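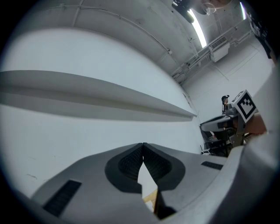
Lambros Makris would not call the Nunden contract lobbying. The work, he said, was media relations for a ferry operator that wanted its harbour dues explained to the trade press, and it was billed on that basis.

The retainer ran for 40 weeks from November at 4000 euros a month, with translation charged separately. "We filed the terms with the client's board and with our own auditor," Makris said. "The scope is two pages long. Meeting ministers isn't in it."

Stavros Raptis, whose agency Sindero lost the pitch, reads the same two pages differently. "Clause six covers briefings to public bodies. A briefing is a meeting."

Makris accepted that his staff had attended roughly 23 briefings, most of them with port officials. Minutes were kept for all of them. Asked whether the firm would enter them in the register, he said the form had no category for port authorities and that he had written to the registrar on 1 Mar 2019 to ask for one. He was still waiting for a reply.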